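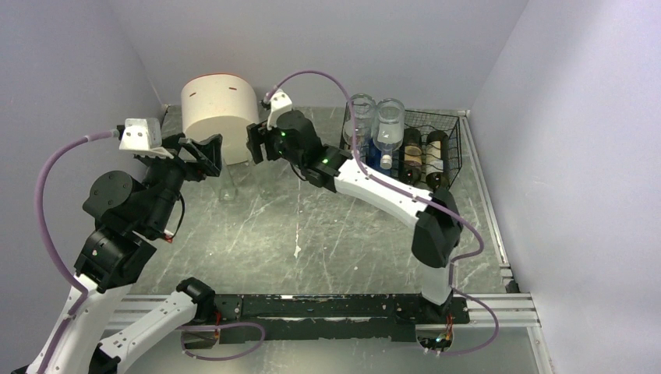
3 min read

The free shuttle from Sudby station was supposed to leave at ten. It left at twenty past, full, with a man standing in the aisle who had been told there would be seats for everybody. So began the June open day at the Strachan mill in Ekelport, which the posters describe as "a full working tour from raw wool to finished blanket."

I'll take that claim first. We saw raw wool, in a bin, and we were allowed to put our hands in it. We saw finished blankets, in the shop, at prices I'll come to. Between the two we saw a carding machine with its guards down and its power off, and a long weaving shed in which one loom was running. The guide said the others were stopped for our comfort, on account of the noise. Maybe so. The one that was running was loud enough that I missed most of what she said about the dye house, and we weren't taken into the dye house.

She was good, I should add. She knew the difference between what the mill does now and what it did when her mother worked there, and when somebody asked where the yarn is spun she said plainly that most of it comes in from Skallska on cones. The leaflet says "spun and woven by the river." I read it again on the way home and I suppose a river could be involved at the other end.

The finishing room was the best part. Two women were checking lengths of cloth over a lit table, picking out knots with a small hooked tool and marking the edge with chalk. They didn't stop for us or put on a show. I could have stayed there an hour, but we got 6 minutes, and then a bell went for the next group.

The tour ends in the shop, naturally. A lap blanket is 94 dollars. Seconds are in a basket near the door, marked 50, and I went through the whole basket without finding a fault in any of them, which makes me wonder about the word. Coffee was included with the ticket if you drank it before noon. We came out at a quarter past.

Would I send anyone? If you already like cloth, yes, and ask to go straight to finishing. If you're taking children, check first whether the looms will be on. Parking behind the mill is free, whatever the sign says, and the last shuttle back to Sudby goes at four.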